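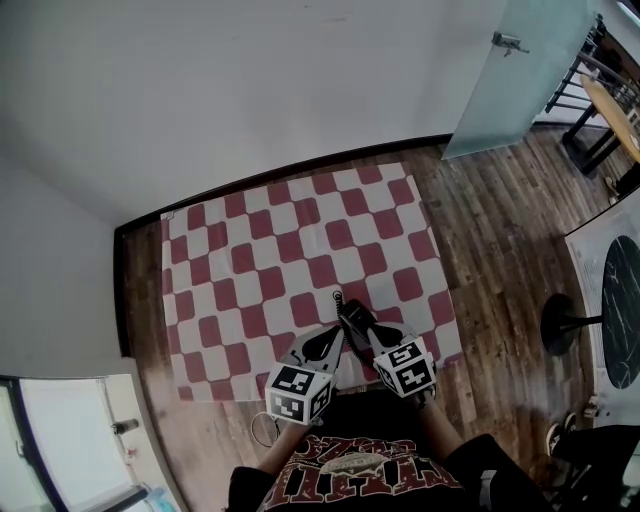
4 min read

Wirlow handheld pair: setup and care notes

README for the gripper pair, last gone over 28 March 2023

Hi! If you're reading this you've probably just been handed the two grippers and told to go record something. Please read the setup part before you pick them up, and the cube part before you clean anything. The rest can wait until something goes wrong (and it'll be here when it does).

I'm Greer Moncrieff. I look after the Wirlow pair, which means I glue things back on and get grumpy about cable routing. Donnie Aitken looks after the software side, meaning Platatus, which finds the marker cubes, and Ludader, which does the recording and the file naming. If the grippers feel wrong in your hands, that's me. If the grippers feel fine and the numbers are silly, start with Donnie.

What you get

A left gripper and a right gripper, each with a white marker cube up by the handle and grey jaw fingers. They're not interchangeable! The codes on the left cube and the codes on the right cube are different sets, and Platatus will happily track your left hand as your right hand all afternoon if you swap them. There's an L and an R scratched into the bottom of the handles. I know they're hard to see. I keep meaning to do paint.

You also get the head camera, the camera cable, the red and white checkered mat, and a zip bag with the spare finger pads, the cube screws and the short hex key. Please put the hex key back in the bag. It's the only one that fits and it lives a very exciting life without me.

Laying out the mat

We work on the floor in the Carnegie room, with the far edge of the mat pushed up against the baseboard and the dark floorboards showing around the rest of it. Push it to the wall first and then smooth it toward you. If you do it the other way you get a ridge at the back that you can't reach without walking on it.

Small wrinkles are fine. I used to fuss over them, and then Donnie went through the recordings and told me he couldn't find any difference in the tracking between a flat mat and a slightly rumpled one, so now I only fix the ones that would catch a finger tip. The mat isn't a calibration target, by the way. It looks like one, and we've had more than one person try to feed it to Platatus as one, but the squares have rounded corners and the detector hates that. It's there so the working area is obvious and so you can tell from the recording where on the floor an object was. Calibration uses the flat board in the drawer.

The one thing I do ask is that you leave your own cables off the mat unless the cable is the thing you're picking up. Loop the slack on the floor beside you, on whichever side you aren't stepping.

Before the first recording

1. Check the cubes. Hold each gripper by the handle, pinch the cube with your other hand and try to wiggle it. No movement at all is what you want. If there's a tiny click, stop and tighten it (see below).

2. Open and close both grippers all the way, slowly. They should move smoothly and the finger tips should meet along their whole edge. If they touch at the very end and gap behind, the pads are on crooked.

3. Measure the full opening with the calipers and type it into Ludader when it asks. The right one opens to 80 mm. The left one opens to 78 mm and has done so since I rebuilt its hinge last May -- don't round it up to match the other one. Ludader uses the measured value to turn finger angle into width, and if you give it the wrong number every grasp on that side comes out a bit too wide.

4. Put on the head camera and look down at your hands in the position you'll be working in. Both cubes should show as green outlines in the Platatus preview. If one keeps flickering, tilt that wrist a little until a code face is toward you. You get used to it in a few minutes, and after that your hands just sort of do it.

5. Record a short throwaway take and play it back. Yes, every time. I have lost a whole morning to a camera that had been knocked up toward the wall, and I would like that to be the last morning anyone loses to it.

Looking after the cubes

The codes are printed on matte sheet and stuck to the cube faces. Matte is the important word. If a face gets shiny, from finger grease or from somebody being kind and wiping it with the screen cleaner, it'll throw a bright patch under the ceiling lights and the code underneath disappears. Dry soft cloth only, and don't rub the corners, as that's where they lift.

When a corner does lift, tell me and I'll replace the whole face. Don't press it back down with tape. I tried clear tape early on and it made everything worse, and it took part of the print with it when I pulled it off.

To tighten a cube: hex key from the zip bag, screw on the underside of the mount, a quarter turn at a time, and stop the moment the click goes away. The mount is printed plastic and it'll crack if you lean on it. (Ask me how the left one ended up with a thicker mount than the right.) After any tightening you have to redo the cube-to-finger calibration in Platatus, even if the cube hardly moved. It's the menu item called Tool Offset, and it wants you to touch the finger tips to the dot on the flat board and roll the gripper around it. Go slowly. If the residual comes out red, do it again before you decide anything is broken.

Finger pads

They wear on the inside edge first, and you'll notice it with thin things like cables and string before you notice it with anything chunky. A smooth cable that used to stay put will start to slide along the jaw when you lift it. Swap both pads on a gripper at once, clean off the old adhesive with your thumb (slow, boring, works), and leave the new ones clamped over lunch. Then measure the opening again and put the new value in Ludader.

I got 118 recordings out of the last set on the right hand. The left hand does less pinching for most of us, so it goes longer, but I change them together anyway and keep the better old ones as spares for demos.

Things that have broken, and what I did

Left hinge stiff, fingers closing late: grit in the pin. Took it apart, brushed it out, put it back with a new washer, and that's where the smaller opening comes from. I could probably get it back with a thinner washer. I haven't, because it closes beautifully now and I'm scared of it.

Right cube jumping sideways in playback: looked like a loose mount, wasn't. One face had been replaced with the print rotated a quarter turn. My fault. The spare faces now have a pencil arrow on the back pointing toward the fingers, so follow the arrow.

Recording stops on its own: the camera cable plug, so far every time. Push it in until you feel it seat, then give the cable a loose loop before it goes to your belt so a tug doesn't reach the plug. If it stops anyway, swap the cable before you start reinstalling Ludader.

Both cubes lost at once when leaning in close: you're under the shadow of your own head. Move your feet back a little and reach.

Putting it away

Grippers closed, cubes facing up, in the foam tray. Roll the mat with the pattern outward -- folding it leaves creases that take days to relax. Coil the cables loosely, no tight wraps around the handles please. And write in the notebook if anything felt off, even if you're not sure. "Left one felt sticky" is plenty for me to go on.

Still to do

Paint on the L and R. A second hex key. Donnie wants Ludader to refuse to start if the opening hasn't been entered that day, and I'm all for it as long as he adds it after I've finished my current batch.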